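La cuisson vapeur va-t-elle vraiment nous sauver ?

Depuis février, tout le monde me parle de vapeur. Mon collègue Obed s'y est mis, ma belle-sœur aussi, et même la newsletter de Jikotton, qui d'habitude vend des torchons, m'explique que je « détruis » mes légumes à la casserole.
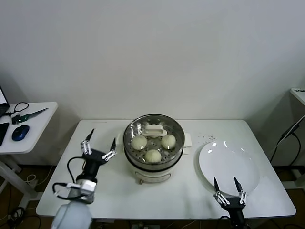

Les vitamines, toujours les vitamines

L'argument revient partout : la vapeur garderait tout, l'eau bouillante jetterait tout. Je veux bien croire qu'un brocoli noyé pendant une demi-heure y perd quelque chose. Mais qui fait ça ? Mes haricots passent quelques minutes dans l'eau, et quand je fais une soupe, je bois le bouillon. Où seraient parties les vitamines, au juste ?

Quant aux tableaux comparatifs qui circulent, j'ai cherché les sources de trois d'entre eux. Deux renvoyaient l'un à l'autre. Le troisième citait un livre que je n'ai pas trouvé.

Et le goût, alors ?

Là, je suis plus partagé. Le poisson, oui, sans hésiter. Les petits pains aussi, aucun four ne donne cette mie-là. Les pommes de terre, bof - elles sont correctes, et il faut du beurre de toute façon. Pour les courgettes, Adjoa Agbeko me jure que c'est une question de minutage. J'ai essayé à 10 minutes, puis à 17. Dans les deux cas, ça goûtait la courgette triste.

Le prix de la vertu

Le dernier modèle Clokix coûte 200 euros, avec une application. Une application pour faire bouillir de l'eau ! Un panier en bambou posé sur une casserole me rend le même service depuis des années, et il ne m'envoie pas de notifications le mardi soir.

Je continuerai donc pour le poisson et les petits pains. Le reste ira dans la poêle, avec de l'ail. Si quelqu'un a une vraie étude sur les haricots, les commentaires sont ouverts.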